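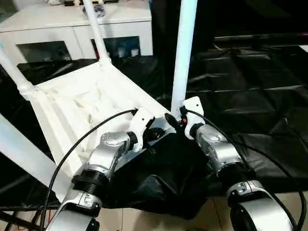 A white lattice on a crumpled black sheet.

Why Are Some Strong Things Full of Holes?

If somebody asked you to build the strongest bridge you could, you might start by gathering as much stuff as possible. Lots of wood, or lots of metal, all packed together with no gaps anywhere. It sounds like a sensible plan, doesn't it? More stuff, more strength!

But next time you are out for a walk or looking out of a train window, have a look at the big things people have built. Electricity pylons are mostly air. So are tall cranes, and so are plenty of railway bridges. You can see clouds through them, and sometimes a pigeon sitting comfortably in the middle. They are made of thin bars joined together in a criss-cross pattern, and we call a pattern like that a lattice.

You probably know some smaller lattices already. There is the trellis that peas and roses climb up in the garden, and the pastry strips on top of a jam tart (my favourite kind of lattice, and the only one I have ever eaten).

The trouble with being heavy

Everything that stands up has to hold its own weight before it can hold anything else. Imagine carrying your school bag up a hill. If the bag itself were made of solid iron, you would be worn out before you had put a single book in it. Bridges have the same problem. A very thick, solid bridge spends a great deal of its strength just holding itself up, and there is less left over for the lorries and the buses and the people on bicycles.

So the people who design bridges, who are called engineers, look for the parts that are doing the hard work and the parts that are hardly doing anything. If they can leave out the lazy parts, the bridge gets lighter. It also needs less metal, and that saves money.

There is another helpful thing about holes, and it is to do with the wind. Hold a big piece of cardboard up on a blustery day and you will soon be staggering across the playground. Hold up a tennis racket and you will hardly feel a thing, as most of the wind goes straight through the strings. A tall tower made of criss-cross bars lets much of the wind blow through it in just the same way.

Squares that flop and triangles that don't

You can't put the holes just anywhere, though. The shape matters very much, and you can find this out for yourself at the kitchen table.

You will need some strips of stiff card, all the same length, and some split pins (the little brass ones with two legs that open out). Ask a grown-up to help you make a hole at both ends of each strip.

First, join 4 strips together at the corners to make a square. Now hold the bottom strip still and push gently on one of the top corners. Over it goes! Your square leans sideways and turns into a sort of squashed diamond. None of the strips has bent or broken. The corners have simply turned, a bit like the hinge on a door.

Next, join three strips to make a triangle and give that a push. It stays put. You can push from the left or the right or straight down on the top, and unless you push hard enough to bend the card or tear a hole, it will keep its shape. Each side is held in place by the other two, so the corners have nowhere to go.

Now go back to your floppy square. Cut one longer strip that reaches from one corner to the opposite corner, and pin it on. Push again and see how different it feels. If you look closely you will spot why: there are two triangles in there now.

Once you know about this you will start seeing triangles all over the place. Look at a bicycle frame, or the brackets under a shelf, or the back of an old wooden gate, where there is very often a plank running slantwise from one corner to the other. Without it, the gate might sag until it scraped along the ground.

Pushing and pulling

When you walk across a bridge, your weight has to travel all the way to the ground at either end, and it gets there by passing along the bars. Some bars are squashed by it. Engineers call that compression. Other bars are stretched, and that is called tension. The squashing and stretching is usually far too small for you to see.

Let's pretend we are standing on the Penner footbridge in the little town of Asville. It has 17 steps up at each end and a long row of triangles down both sides. As you reach the middle, the bars along the top are being squashed together and the bars along the bottom are being pulled apart, while the slanting ones in between share the job out and pass it along. If a brass band came marching over behind you, every one of those bars would have a bit more to do, but no single bar would have to do it all.

A row of triangles joined up like this has a name of its own: it is called a truss.

Lattices that nobody built

There is a lattice inside you as well. The long bones in your legs are hard and solid on the outside, but near the ends they are filled with something called spongy bone. It isn't soft like a bath sponge. It is made of tiny struts of bone with little spaces between them, and many of the struts line up with the directions in which your weight pushes when you run about and jump off things.

Many birds have hollow bones, and some of those bones have small struts across the inside to help stop them from buckling. Bees make their honeycomb out of six-sided cells with very thin walls, and a comb can hold a great deal of honey for such a small amount of wax.

Something to make on a rainy day

If you enjoyed the card strips, have a go at a pyramid. You will need dry spaghetti and some small marshmallows, or lumps of modelling clay if you think the marshmallows might disappear. Make a square base with 4 pieces of spaghetti, and put a marshmallow at each corner. Push another piece of spaghetti into each one, lean them all in towards the middle, and join them at the top with one last marshmallow.

Put a paperback book on a cube made the same way and then hang a small bag of buttons from the top of your pyramid, and see which of them starts leaning first. The base of the pyramid is still a square, so you could try adding a slanting piece there too.

Words to remember

Lattice: a criss-cross pattern of bars or strips with gaps in between.
Truss: a frame of bars joined together in triangles.
Compression: squashing.
Tension: stretching.
Strut: a bar that helps to hold something up by pushing back when it is squashed.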